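Thread time, because I finally walked the whole Erisia path end to end and I have opinions. Mute me now if you don't care about footpaths. (You should care about footpaths!)

1/ For anyone new here: I moved out to Grurneditz in November, and the first thing everybody at the bakery asked me was whether I'd "done the Erisia yet." I had not done the Erisia. I didn't know if it was a trail or a dessert.

2/ Trail. It starts behind the old Parry feed store, goes past the ball field, and comes out by the Mulleo bridge. On a map it looks like nothing. On foot it's a whole personality.

3/ I've done bits of it maybe every other morning since I got here, always turning back at the same fence post because that's when my coffee wears off. Yesterday I had a free day and decided to keep going until I ran out of path.

4/ Gear report, since somebody always asks: old running shoes, the green jacket with the bad zipper, a banana. I ate the banana before I left the parking lot. Poor planning.

5/ The first stretch is the one everyone knows. Wide, flat, strollers, dogs, people who say good morning in a tone that means you'd better say it back. I like it fine. It's not why you go.

6/ Past the ball field it gets quieter and you start to notice what you're walking on. I know how that sounds. But I grew up somewhere with sidewalks that were just sidewalks, and I never looked down once in my childhood except for gum.

7/ My favorite part is the grassy stretch. Grass on the left, grass on the right, one dark strip running up between them and getting skinnier the farther off you look. I could walk that bit ten times in a row and be perfectly happy.

8/ And the left side of it! The dark strip doesn't stop in a clean line there, it goes all wavy, and next to it you get this paler, rougher margin, grey going on lilac. Then whitish patches scattered along the outside of that, like somebody walked ahead of you with a leaky bag of flour.
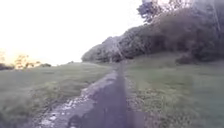 9/ THE EDGE DEBATE

I mentioned the rough margin to a neighbor and walked straight into a feud. Half this town thinks the edges should be cut back sharp and tidied up every spring. The other half thinks a path with soft edges is the whole point of the thing.

10/ I'm with the soft edge people, for the record. A hard edge makes me feel like I'm supposed to be getting somewhere. With a raggedy one I wander over, poke at something with my shoe, wander back. My pace is terrible and I'm having a lovely time.

11/ The counterargument (from a man with a very serious bike) is that a raggedy edge catches your front wheel. Fair! I don't bike. I will think about your wheel, sir. I still want my raggedy edge.

12/ There's a sign-up sheet at the library for people who want a say in it. I signed. I've lived here for one winter and I signed like my family had been walking that path for 124 years.

13/ OK, back to the walk. After the grassy part you hit the hill. People kept warning me about the hill and I'd built it up in my head into something with ropes. It's a hill. I stopped twice and pretended to look at a bird both times.

14/ One of those times there really was a bird. Small, brown, furious about something. I've looked through the bird book and narrowed it down to "small brown bird."

15/ At the top there's a bench with a plank missing, so you either sit way over to one side or you don't sit. I sat. I regretted the banana situation very much at this point.

16/ Then down through the trees, which is muddy, and I mean shoe-stealing muddy. If you're going soon, wear the boots you don't like. My running shoes are on the porch and they're not being invited back in.

17/ The last part before Mulleo bridge goes along somebody's back fences, and you get to see everyone's compost arrangements. Some of you are doing beautiful work back there. One of you has a bathtub full of leeks and I'd like to be friends.

18/ Time for the whole thing: way longer than the trail board says. The board gives a number for a person who doesn't stop to look at leeks. I took 37 photos and most of them are my thumb or the sky.

19/ A few people have asked if it's okay for kids. The ball field end, sure. The grassy stretch, absolutely, I'd take a kid there first. The muddy bit depends on how you feel about laundry.

20/ And dogs, yes, on a leash past the fences please -- there are chickens, and the chickens have had a hard enough year from what I hear.

21/ Parking: use the lot behind Parry, not the little pull-off at the bridge. The pull-off fits maybe two cars and one of them is always a boat trailer. I don't know whose. It never moves.

22/ If you only have a short lunch break, skip the hill, go as far as the end of the grass and turn around. You get the best of it and you're back at your desk with clean socks.

23/ Things I'd ask the town for, if the town is reading: one plank for the bench. A couple of boards over the worst of the mud. That's my list -- I'm a cheap date.

24/ Things I'd ask the town to leave alone: the pale rough edge. The leeks. Whatever that bird is upset about.

25/ Somebody replied up top that 9 a.m. is the nicest time to go and I'm going to argue a little. Nine is stroller hour. Go earlier, or go right after lunch when everyone's inside.

26/ Going again tomorrow if my calves allow it, in the other direction this time, bridge to feed store. I'm told the hill is worse from that side. Bringing two bananas.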